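Início Arquivo Receitas Sobre Contato
Pesquisar neste blog
Blog > Casa > Mudança

Novembro de 2021

Mudamos. Enfim. Escrevo rápido porque a internet do Promia (o prédio novo, nome horrível) cai toda hora e ainda não achei o cabo.

Dois dias sem dormir direito. Roupa de frio por todo lado, tudo cinza, claro, eu só compro cinza.

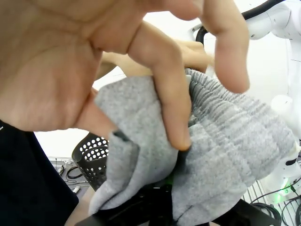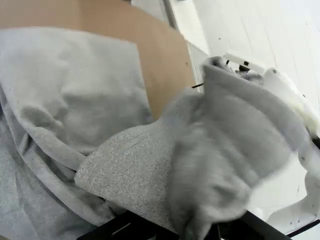
O orçamento da transportadora foi outra novela. A Skedetti pediu 3000, sem desmontar nada. A Tamayo fez por menos mas atrasou, chegaram já de noite, e o elevador de serviço fecha às 17. Subiu tudo de escada. Pedi desculpa pros rapazes umas 136 vezes.

O que eu faria diferente: começar em agosto. Sério. Tive três meses e deixei tudo pra ultima semana. Livro em caixa grande, nunca mais, o fundo abriu na calçada. E escrever nas caixas o que tem dentro, "diversos" não ajuda, tenho umas quantas "diversos" e o saca-rolhas está em alguma delas.

Falando nisso. Jantar da primeira noite: bolacha, o resto do Stilton que veio na bolsa térmica e vinho que não deu pra abrir. Água da torneira então.

A cozinha é menor mas bate sol de manhã. O chuveiro faz um barulho estranho, vou ligar pra portaria amanha. Falta a cortina do quarto, falta trocar o endereço no banco, falta devolver as chaves do outro apartamento até o fim do mês.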